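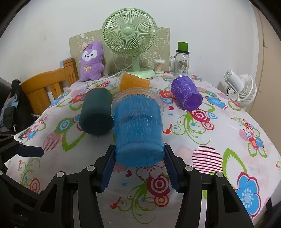 The blue cup between the pads. The teal, orange and purple ones are lying near it on the table.

Workshop > Projects > Cledlow gripper > Frequently asked questions

Wednesday, August 16, 2023
By Urs Rainer

We use cookies to remember your language and to count visits. Accept all | Only necessary

I started this page when I saw that I was writing the same e-mail again and again. Cledlow is the two-finger gripper which Villads Steinarsdóttir and I are building, partly in my flat and partly in the shared workshop at Wundow. If your question is missing, please write to me, but read to the end first.

What is Cledlow for?

It is for learning how to pick up light household things without crushing them. We do not want to build a machine for a factory. We want a gripper that a person can build at a kitchen table with normal tools, and that can be repaired on the same evening when it breaks. It breaks quite often.

Is it finished?

No. The hand works well enough for every evening that we use it, and this is the third version of the frame. The first one was too soft and the fingers did not meet. The second was stiff but so heavy that my wrist was tired very soon. The present one weighs 308 grams without the cable, and I can live with it.

Do you sell a kit?

We do not, and please do not send money. You get the drawings and the parts list from us, and the rest is your own work. Two people asked if they could sell kits themselves. For now I would like to say no, until the drawings stop changing every month.

Where do the parts come from?

The motor and its small driver board are from Drileo, which is a shop near the workshop. They also send by post, but their site is slow, and it is better to telephone. Screws you can buy anywhere. I only ask you to choose round heads for the upper edges of the frame, because I cut my sleeve on the other sort more than once.

How much does it cost?

The parts for one hand cost me 33 pounds, if I do not count the two motors that I burned. You should count at least one of them, to be fair with yourself.

How long does the building take?

For me it was four evenings. Villads did it in two, but she has better eyes than I have and she does not stop to drink tea. The slowest step is to make the two fingers parallel. Do not hurry it. If the fingers are not parallel, each cup will turn a little when you close, and you will look for the mistake in the software for a long time, as I did.

Why are the struts at an angle?

We had straight ones in the first version. When the fingers closed hard, the whole frame moved to one side like a bad shelf. With the struts at an angle it stays where it should. An engineer could explain this better.

Which screws should I tighten first?

Put in all of them loosely, then go from one side to the other, a half turn each time. Do not finish one side before you start with the other. If you hear a crack, stop and look at the corner near the mount.

Why do you use cups on their side?

A standing cup is too easy for us. It is straight, it is where you expect it, and you can take it from almost any direction. When it lies down, it can roll, and one end looks different from the other. You must decide where to hold it. We close the pads on the base end when we can, and leave the open rim pointing away from us. At the rim a thin plastic cup bends, and then the number from the motor tells you nothing useful.

Must they be these cups?

You can use what you have. I like to have different surfaces together: one which is rough like a sponge, one like velvet, one with glitter under clear plastic. The orange one lets the light through, and for the camera software this is the most difficult of all. I would begin with the dark teal one.

What software do you use?

Paracha, which is a small program that Villads wrote for herself and which I am allowed to use. It records how far the fingers are open and how much current the motor takes, and it keeps these together with the video. It runs on an old laptop. There is no manual yet. She says the comments in the code are the manual, and I have told her my opinion about this.

Can I work on a table with a patterned cloth?

Yes, and I would even recommend it. I was first practising on a plain white board, and everything looked very good. Then I moved to my own table, with the flowered cloth and the circles on it, and the program found cups in places where there were no cups. The red and white targets were the worst. Now we keep the cloth for all our tests — if it works there, it will work at your aunt's house also.

One small warning. A cloth can be pulled by the fingers when you come in too low. Stay a little above it, or put weight on the back edge.

Should I clear the table first?

As you wish. I leave my normal things at the back, the fan, the jar, the cotton swabs and the rabbit. A clean table gave us nice results which we could not repeat anywhere else. But please lead the cables so that your arm does not catch them. A desk fan with a thin white cable is not difficult to pull down, and I know this from experience.

Does a fan disturb the test?

When it is on, it can. A light cup on its side will roll from very little air. I switch off both fans before I record, also in August, and I open the door between the attempts.

How often does it work?

In our last long evening we did 19 attempts with the blue cup and dropped it twice. With the purple one it was less good, and I have not yet written down those results in a proper way, so I will not give a number here. The glitter is below the clear shell, so I do not think that it is the glitter which makes it slip.

My pads slip. What can I do?

Wipe them with a little alcohol on a cotton swab and let them dry completely. Check that both pads touch at the same moment when you close the empty hand. If one is earlier, loosen it, press it flat and fix it again. Please do not simply increase the force. A cup which is squeezed too much goes out from the fingers like a piece of soap.

Can children use it?

With an adult, yes. Keep their fingers away from the struts, where it can pinch. My nephew is 11 and he is more patient with it than I am.

Can I come and see it?

On most Thursday evenings one of us is in the workshop at Wundow. Write before you come, as sometimes the gripper is there and sometimes it is at my flat.

Can I help?

Corrections of the drawings are very welcome, and corrections of my English too. The thing we need most at this moment is somebody who understands springs. The return spring in the present version is from a ballpoint pen, and it becomes tired after nearly a week. If you know a better one, please send me the length and the thickness of the wire, and tell me where you bought it.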